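Shop notebook, Sat 18 April

Picked up the hide glue trials where I left them in December. The old jar of Vito pearls had gone to one solid lump, so I threw it out and opened the new bag from Tveit. The new pearls are paler and smell less. Soaked them overnight in cold water, poured off what was left on top in the morning, then warmed the pot slowly with the lid on.

First batch was too thick. It strung off the brush and skinned over before I could close the joint. Added warm water a little at a time until it ran off in a thin stream and only broke into drops at the end. Should have done that before cutting the test pieces, because the first pair went together badly and I don't trust them. Marked them as spoiled and put them on the scrap shelf.

Second batch was better. Rubbed joints only, no clamps. Ash to ash, then ash to beech. Warmed the faces with the Prolum heat lamp before brushing, and that made more difference than anything I did to the glue. With cold wood I had a few seconds. With warm wood I could slide the piece back and forth and feel it grab.

Left to do: label the jars. The masking tape labels come off in the steam. 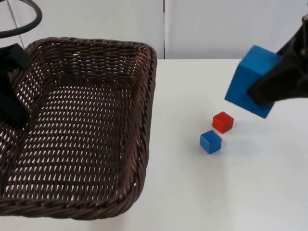

Added in pencil underneath, unsigned: the lamp is drying the faces out if you leave it on too long. Take it off when the wood feels warm to the back of the hand. Also the pot should go back in the fridge at night, it was left on the sill again.

Fair on both. Pot is in the fridge now. I timed the lamp for the next pair and kept it to 2 minutes a side, and the faces still felt fine to the touch. Will keep to that until there's a reason to change it.

Broke the December pieces over the edge of the vise to see where they would go. The ones made with the Alen liquid glue let go along the line, clean on both faces. The hot glue ones tore wood out — mostly on the ash, less on the beech. Not a fair comparison, as the liquid glue was old when we opened it and there's no date on the bottle. Need a fresh one before writing it off.

Today's joints stay alone for 12 hours at least. No planing, no picking at the squeeze-out. I wiped what I could with a damp rag while it was still jelly and left the rest.

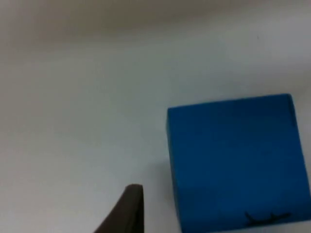 Blue block, seen close.

To order from Tveit: 2 bags of pearls, a stiffer brush, a lid that fits the small pot. Check the thermometer against the kitchen one, as it seems to read low. Next session start with the beech.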